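4.2 Voice commands and the cost of a misheard stop

Earlier work on in-car assistants has mostly reported task completion, and on that measure the results look good. Zaidi and Ruppert found that drivers using the Elano assistant finished seven of the set tasks faster than by touch. We are less convinced. Completion was logged when the assistant confirmed a command, whether or not the command it confirmed was the one the driver gave.

We ran the same tasks in Gindow, a navigation app with a built-in assistant, and scored each trial by what the route looked like afterward. Drivers gave 200 commands in all, 100 with the radio off and 100 with it on. Simple requests, such as calling a contact, held up well. Adding a stop did not. The assistant often picked a shop with a similar name, read it back quickly, and changed the route before the driver had answered. Under the older scoring, every one of these trials would count as a success.

Two cautions apply. Our drivers were new to the app, and some of the errors may fade with practice – though the vendor's own guide suggests no practice is needed. We also used a single phone mount, the Tiedemann, and did not test other microphone positions.

The errand prompts were short and concrete ("add a stop for bottled water"), with a matching item shown to the driver before each trial (Figure 7). Whether longer prompts would do better or worse is left open.
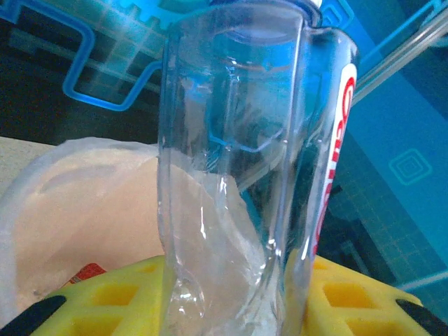
Figure 7. Item for the bottled water prompt: clear plastic bottle with a white label and red lettering.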